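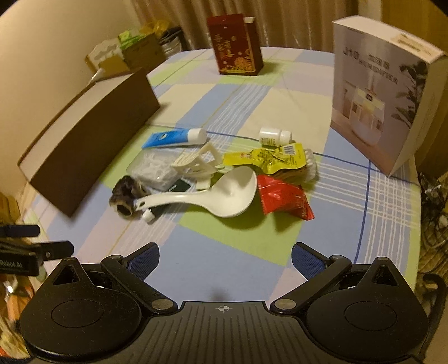 Objetos domésticos à espera de serem arrumados, entre a caixa castanha e a embalagem de um humidificador.

Um tubo de creme pesa pouco, cabe na mão e tem um lado que cede e outro que não cede. Para uma pessoa isto não merece atenção. Para o programa que comanda uma pinça de dois dedos, é um problema com várias partes, e a equipa da Jutine passou boa parte do inverno a resolvê-las.

A Jutine escreve software de perceção e de controlo para manipulação doméstica. Não fabrica braços nem pinças. O que vende é o Plellell, um pacote que recebe imagens de câmaras montadas junto aos dedos e devolve, 20 vezes por segundo, a próxima posição da pinça e a abertura pretendida. O resto, dos motores à segurança elétrica, fica a cargo de quem compra.

Oleksandra Bondarchuk dirige a parte de perceção. Explica que a primeira versão do Plellell funcionava por etapas: detetar o objeto, estimar a sua posição no espaço, escolher um ponto de pega, calcular a trajetória, fechar os dedos. Cada etapa entregava à seguinte um resultado que era tomado como certo. Um erro de poucos milímetros na estimativa da posição chegava intacto ao momento de fechar os dedos, e aí já não havia nada que o corrigisse.

«O sistema sabia onde o objeto tinha estado quando olhou para ele», diz Bondarchuk. «Entre olhar e agarrar, deixava de ver.»

A versão atual foi treinada com demonstrações. Uma pessoa pega numa pinça de mão, arruma objetos comuns e o sistema regista as imagens e o movimento. O modelo aprende a prever a continuação do gesto a partir do que a câmara mostra nesse instante. A estimativa explícita da posição desapareceu do caminho principal e sobrevive apenas num módulo de verificação, que trava o movimento quando as duas leituras discordam demasiado.

A mudança trouxe trabalho de outro tipo. O conjunto usado para a tarefa de arrumação tem 1,000 demonstrações, e todas tiveram de ser alinhadas no tempo. A câmara e o sensor de abertura dos dedos têm relógios diferentes. Com um desvio de 28 milissegundos entre os dois, o modelo aprendia a fechar os dedos cedo demais, empurrando o objeto antes de o segurar. A falha não aparecia nas métricas de treino, que eram boas. Só se via com a pinça a trabalhar.

Diệp Tăng escreveu a ferramenta que trata desse alinhamento, a que deu o nome de Đồng. O programa procura, em cada gravação, os momentos em que os dedos começam a abrir ou a fechar, mede-os na imagem, mede-os no sinal do sensor e desloca uma das séries até coincidirem. Quando não encontra uma correspondência aceitável, marca a gravação para revisão manual. Tăng não quis que o programa as apagasse sozinho.

«As gravações difíceis de alinhar são muitas vezes as que têm hesitações, e eu preciso das hesitações», afirma. «Uma pessoa que para, recua um pouco e volta a entrar está a mostrar ao modelo como se corrige uma pega.» 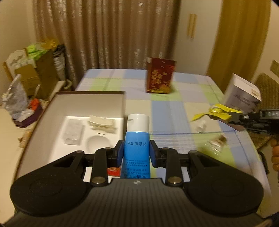 O software precisa de saber que objeto está a segurar?

Na maior parte dos casos, não precisa. O Plellell trabalha com a forma visível, a posição relativa aos dedos e a resposta ao aperto. O nome do objeto só entra quando a instrução o exige, por exemplo para separar medicamentos de alimentos.

A resposta ao aperto é a parte menos acabada. As embalagens flexíveis mudam de forma quando são seguradas, e o contorno que a câmara vê deixa de corresponder ao que o modelo viu no instante anterior. As películas transparentes acrescentam reflexos, que mudam com o ângulo da pinça. A equipa experimentou corrigir os reflexos antes de entregar a imagem ao modelo, mas a correção apagava também as arestas finas dos sacos. Acabou por retirar esse passo e aumentar a variedade de iluminação nas demonstrações.

Há ainda a questão do planeamento. Arrumar um grupo de objetos implica decidir uma ordem, e a ordem conta: um objeto comprido pousado sobre outro mais pequeno tem de sair primeiro. O Plellell não constrói um plano completo. Escolhe o próximo objeto, executa o movimento, volta a olhar e escolhe de novo. Bondarchuk reconhece que o método é mais lento e que por vezes produz arrumações estranhas, com peças grandes deixadas para o fim, quando já não há espaço para elas.

A Zollbridge, que integra o pacote em equipamento de armazém, pediu um planeador que olhasse mais longe. A Jutine tem um protótipo que avalia sequências de 2 movimentos em vez de um. Melhora a ocupação das caixas, mas consome tempo de cálculo que falta ao controlo, e os dois processos partilham o mesmo processador. A solução em estudo é correr o planeador apenas enquanto a pinça se desloca já com um objeto seguro, fase em que o controlo exige menos.

Tăng está entretanto a reescrever o Đồng para que aceite gravações de duas pinças em simultâneo. O alinhamento tem então de ser feito entre mais relógios, e um erro pequeno num deles desloca uma mão em relação à outra. Nas passagens de um objeto entre pinças, isso basta para que uma largue antes de a outra segurar. A primeira versão interna ficou pronta em janeiro e ainda rejeita demasiadas gravações.

Artigos relacionados
Calibrar uma câmara de pulso sem parar a linha
Quando o simulador e a bancada não concordam
Registos de sensores: o que guardar e durante quanto tempo
Planeadores de movimento em processadores modestos

Este site utiliza cookies para melhorar a sua experiência de leitura. Aceitar | Gerir preferências

Contactos | Ficha técnica | Todos os direitos reservados | Voltar ao topo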